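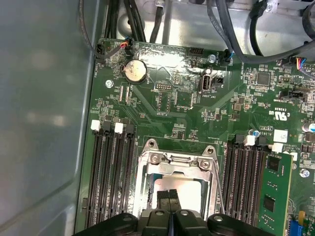 Inside one of the office machines, Padbridge

About us

Pelov Bookkeeping. Small firm, two rooms over the bakery on Padbridge high street. We do the books for shops, cafes, builders, a couple of farms and one very patient piano tuner. Been going 16 years now.

Who we are

Started by Marijke Van der Linden at her kitchen table, after she left a big accounts office in Lerville and found half her old clients ringing her at home anyway. Mirjam Postma joined the year after. Still the same two at the top, still arguing over the heating.

Othmane El Idrissi runs payroll. If you get paid on time and your employer is one of ours, thank Othmane. Jaxon Caron does VAT, and most of the phone calls about VAT, which is a lot of phone calls. Veerle Brouwer keeps the front desk, the post, the diary and the spare key to the side door. New clients nearly always speak to Veerle first.

What we do

Day to day books. Receipts, invoices, bank matching – send it in whatever state it's in. Carrier bags are fine. We did ask one chap to stop stapling things to other things but he's still with us.

Payroll, weekly or monthly. Holiday pay, sick pay, starters and leavers, pensions. 242 payslips went out last month.

VAT returns. Please get your papers to us by the middle of the month, not the night before. Jaxon has asked for this to go in bold but we can't work out how to do bold on this page.

Year end accounts and tax returns. December and January are busy. Very busy. If you want a proper sit down with Marijke or Mirjam, book it for autumn.

We don't do mortgages, investment advice or wills. People ask. For wills we usually send you to Vigfúsdóttir, the solicitors across the square, who send people to us for their books. No money changes hands either way, before anyone asks.

How we charge

Fixed monthly fee, agreed at the start, looked at once a year. A sole trader with not much going on pays a lot less than a cafe with staff. If you ring with a quick question there's no charge for the call. If it turns into a long question we'll say so and give you a price before doing anything.

No joining fee. One month's notice to leave, and you get all your papers back in a box with a list on top.

A bit of history

First proper office was behind the old shoe shop. Damp, no window, rent was cheap. Moved to the present rooms when the shoe shop was sold. The bakery starts at four in the morning so by nine the stairs smell lovely, and most of us have stopped noticing, except visitors who always say somthing.

For the first few years it was all paper ledgers. Marijke kept hers in green ink and they're on the shelf in the back room, still perfectly readable. Everything's on computer these days but we're happy to take paper and type it in ourselves. Plenty of our older clients don't do email and don't want to. That's fine.

Your records

Kept on our own machines in the office, copied each evening, second copy held off the premises. Paper is locked away at night. We don't pass your details on to anyone unless the law says we must or you've told us to in writing.

Finding us

Door is to the left of the bakery window, up one flight. Bell sticks, press hard. If stairs are a problem ring Veerle beforehand and one of us will come to you, or meet you in the library, they've a little room we can use.

Open weekdays nine till five, closed for lunch one till half past. Saturday mornings in January only, ten till twelve, for tax return panics. Parking on the square is free for an hour, the wardens are keen so do watch the clock.

Not taking on new limited companies at the moment, waiting list is open though. Sole traders and partnerships welcome any time. Ring or just drop a note through the door with you name and number on it and Veerle will call back, normally same day.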